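Postponed fixture and player eligibility

Posted June 3, 2026 in Club Administration

Our under-16 side was due to play Avville in December. The match was called off with the pitch frozen and has now been rearranged. In the meantime two players have joined us from Lokstead. Both were registered with the league well after the original date. Are they eligible for the rearranged match, and does a suspension that covered the first date still apply? The handbook refers to "the date of the fixture" and does not say which date is meant.

Kuneck Juniors Secretary

Doherty Park FC

In most county leagues a match that never kicked off is treated as a new fixture. Eligibility is then decided on the day it is played, and your two players may take part provided that their transfers have been confirmed in writing. The position is different if the match was started and abandoned. Several leagues then limit both clubs to players who were registered on the first date.

A suspension counted in matches is served only when a match is completed. The player should therefore still be regarded as suspended unless he has missed another competitive fixture since. Please obtain the registration secretary's ruling by email and keep a copy with the team sheet. We relied on a telephone call once – the points were deducted and our appeal failed.

touchline548

We had the same with a cup tie and played our new lad, no complaint from anyone. Cups can have their own rules though, so check you are reading the right section. Ours was on page 8 and we had been looking in the league part.
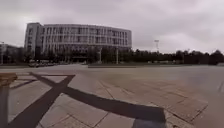
Other threads in Club Administration

Time limit for lodging an appeal
Who pays the referee when a match is called off?
Registering a player with two clubs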